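Youth soccer league adds Ostitz, moves opener to April

TRINVILLE -- The Csonka Valley youth soccer league will open its spring season in April with a new club and a longer schedule, the league office announced.

Ostitz joins Trinville, Ulolitz and the other clubs already in the league and will play its home matches at the old fairgrounds, where 2 fields were reseeded in the fall. The town had been without a youth team after its last one folded for lack of players. The new club has signed up 132 children, enough for teams in every age group.

Each team will now play one more home match and one more away match than last year. Kickoff for the youngest players stays at 9 a.m.

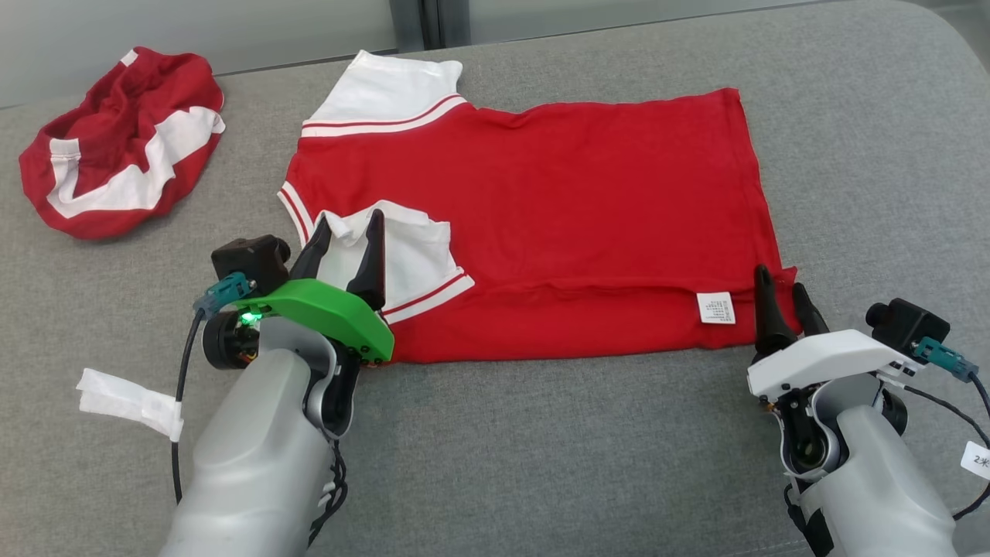 Registration fees go up by $2 per child to cover referee pay, the first increase since the league moved its office to Ulolitz. Families with more than one child enrolled will pay the old rate. Sign-up forms are due at the league office by the end of February, and late forms will be accepted only if a team has room.

The league is also short of referees. It needs over 20 for the spring and will hold a training course in Trinville in March. The course is open to anyone 16 or older -- no playing experience is required -- and the fee is refunded after five matches.

Schedules will be posted at the fields and mailed to coaches in March. The Ulolitz fields remain closed until then for drainage work.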